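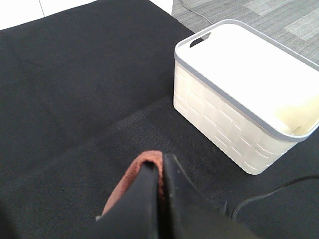
Figure 4. Black upholstered seat, with a seam between cushion sections.

4.2 Travel distance and second-half scoring

The first set of models asked whether a long trip to the arena changes how a visiting team plays. We used the full set of 2,044 regular season games played by the 72 teams in the sample. For each game we took the road distance from the visiting campus to the host arena and the number of nights since the visitors' last game. Neutral-site games were dropped at an earlier stage (Section 3.1) and are not part of this total.

Team strength was held constant with the Chamoun rating, updated after every game. The rating does not use travel or rest as inputs. Early in the season it leans heavily on results from the year before, so we ran all models a second time without games played before January. The estimates moved very little and the signs of all main terms stayed the same.

Distance on its own had a weak link to the final margin. The clearer pattern was in the second half. Visiting teams that had traveled more than 470 miles scored fewer points after the break than the rating predicted, while their first-half scoring was close to what the model expected. The drop came mostly from shooting inside the arc. Free throw accuracy did not change with distance, and turnovers rose only for teams playing on one night of rest.
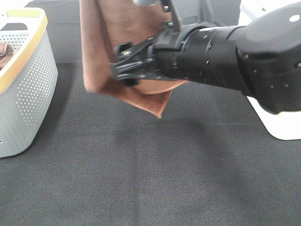 We also looked at whether the pattern was driven by a few programs that travel far more than the rest. Altlow is the clearest case, with no conference opponent close enough for a same-day bus trip. Leaving Altlow out of the sample made the distance term slightly smaller, and it stayed different from zero. Leaving out Cumevbridge, the most isolated host, had a similar effect. When both were removed the interval widened and its lower end came close to zero. We read this as a sign that the estimate rests in part on the schools at the edges of the map, and readers should keep that in mind when applying it to a compact league.

Intervals for all models in this section come from 2,000 bootstrap samples, drawn by team so that games played by the same school stay together. Drawing by game gave narrower intervals, which we think are too narrow given how much of the season is shared within a roster.

4.3 Rest and rotation size

Short rest and long travel tend to come together in the schedule. Most conferences in the sample pair road games, so a team plays at one school, moves on, and plays at a second before going home. The second game of the pair is the one where both effects should appear, and the first is a fair point of comparison.
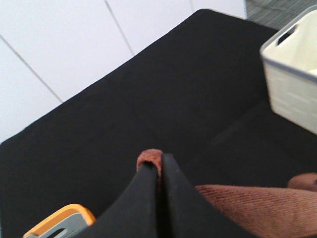 Figure 5. Brown terry towel, with a small fold held between two black gripper fingers.

Coaches used more players in the second game of a pair. The increase was small – less than one extra player with meaningful minutes – but it was steady across conferences and across both halves of the season. Teams with deep rotations to begin with showed almost no second-half drop on the road. Teams that relied on six or seven players showed most of it. This does not prove that a deeper bench prevents the drop, as deep teams may differ in other ways that the rating misses, such as age and roster experience. We tested roster experience directly and it explained a small part of the gap.

Foul trouble is a possible problem for this comparison. A coach with two starters on the bench for fouls will use more players whatever the travel schedule looks like. We therefore repeated the rotation model using only games in which no starter fouled out. The result held, though the sample was smaller and the estimate less exact. Overtime games were kept, with scoring after regulation left out.

4.4 Start time

Start times were available for every game except those in the Bundden holiday event, where the posted times were not reliable. Games that began before 2 p.m. local time showed a larger visitor deficit in the first half, and this was limited to teams that had crossed at least one time zone going west. Evening games showed no such pattern.

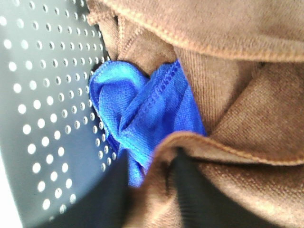 Figure 6. Brown cloth in overlapping layers against a perforated dark metal surface.

Early starts are uncommon on weeknights, so the start time result depends mainly on weekend play. Weekend crowds are also larger in most of these arenas. Adding attendance as a share of capacity cut the start time term by a third, and the remaining effect should be treated with caution. The distance and rest terms were not changed by the addition of attendance and are carried forward to the combined model in Section 5.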